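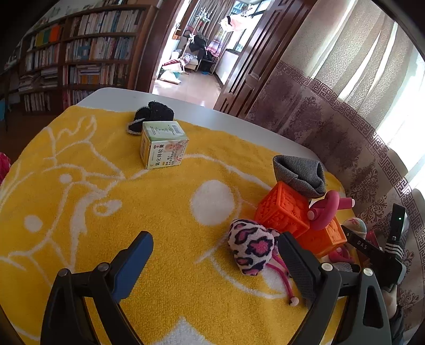
La question du séchage des éponges de coton revient sur la liste, et je reprends le point laissé ouvert en février : la perte d'absorption après teinture réactive vient du rinçage et du choix de l'adoucissant, la température du tambour ne joue qu'en second. Le grammage compte moins qu'on ne le dit. Sur une serviette jaune d'or à dessins au trait blanc, avec un grand rond blanc plein au milieu, il faut de toute façon raisonner en deux zones, le fond et les réserves, et faire l'essai à la goutte sur chacune. Une mesure prise sur le fond seul ne vaut pas pour l'article entier. La fiche Troltuteck ne prévoit qu'un point de prélèvement, au centre, ce qui est insuffisant dès que le motif est grand.

Le 6 juillet, Faustine Sabatier a écrit :
> Bonjour à tous,
> Nous avons repris le lot 3867 chez Rey. Après 19 cycles,
> le temps d'absorption dépasse la limite du cahier des charges
> sur une partie des pièces. L'adoucissant est un silicone
> aminé, dosé selon la fiche. Faut-il incriminer le silicone
> ou le sel résiduel ? Et quelqu'un a-t-il gardé le mode
> opératoire de Stoton pour le savonnage à chaud ?
> F. S.

Dans l'ordre :

1. Le silicone aminé est hydrophobe dans la plupart des formulations courantes. Sur de l'éponge, prendre un grade hydrophile ou ne rien mettre. Refaire l'essai sur pièces non adoucies avant toute autre hypothèse.

2. Le sel résiduel agit surtout sur le dégorgement. Mesurer la conductivité du dernier bain. Chez Semstead nous relançons un rinçage au-dessus de 200 µS/cm ; la valeur de Rey sur ce lot était de 158, donc je n'irais pas chercher de ce côté.

3. Pour Stoton, j'ai le mode opératoire sur papier. Savonnage à l'ébullition, deux bains, puis rinçage tiède et froid. Je le numérise cette semaine.

Reste la question du peluchage - signalée par deux abonnés hors liste - que je traite à part.
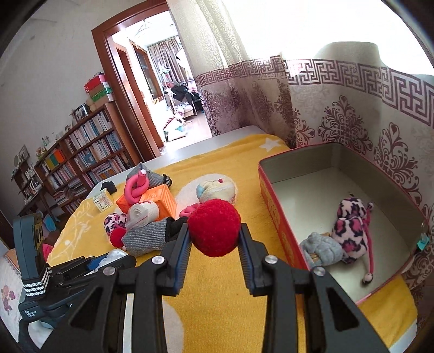

Lyon, mardi 6 juillet 2021

Le peluchage ne se juge pas à l'œil. Un article à surface duveteuse comme un pompon rouge n'a pas de boucles à perdre, et la comparaison avec l'éponge n'apprend rien. Il faut peser le filtre du séchoir, à charge constante, et rapporter à la masse sèche. Sans conditionnement préalable des éprouvettes, les écarts entre laboratoires sont ininterprétables.

Si Rey peut fournir des pièces du même lot avant adoucissage, je les passe en parallèle. Prévoir deux jeux, l'un pour l'absorption, l'autre pour le peluchage - ne pas réutiliser les mêmes pièces.

Marcelle Gilbert
Semstead, laboratoire ennoblissement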